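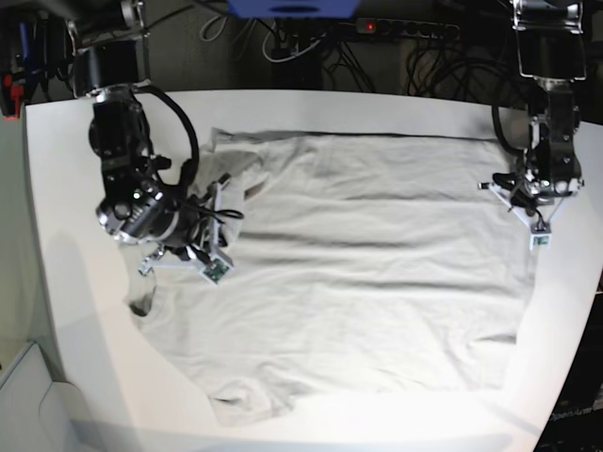
A pale T-shirt on a white table, laid out roughly flat.

I have folded shirts for many years, and I think most people fold them too early. They take the shirt from the basket and make the first fold in the air, with the wrinkles still inside. Then they wonder why the pile on the shelf leans to one side.
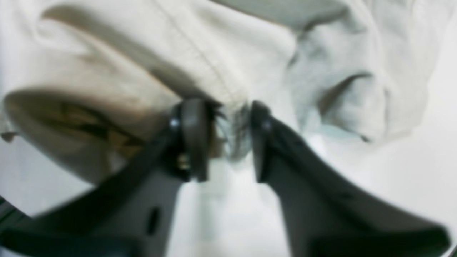 My rule is simple – first flat, then folded. When I moved to Collado I had a very small kitchen table, and every Friday I cleared it completely for the laundry. My neighbors found this a little strange.

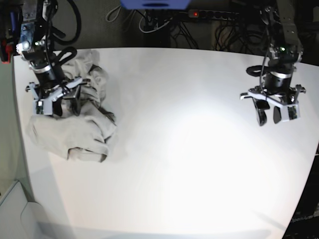 A good table is more important than a good method. I do not need a folding board from a shop. What I want is a smooth top with free space on it, and a white one with a curved front edge, like this one, would suit me very well. Even a shirt bunched into loose folds can be opened slowly there with two hands. On a bed it sinks, and you fold the blanket too.

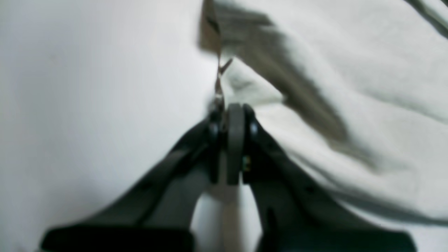 Close-up at the folding table.

I still do the sleeves last, and my sister still tells me I am wrong.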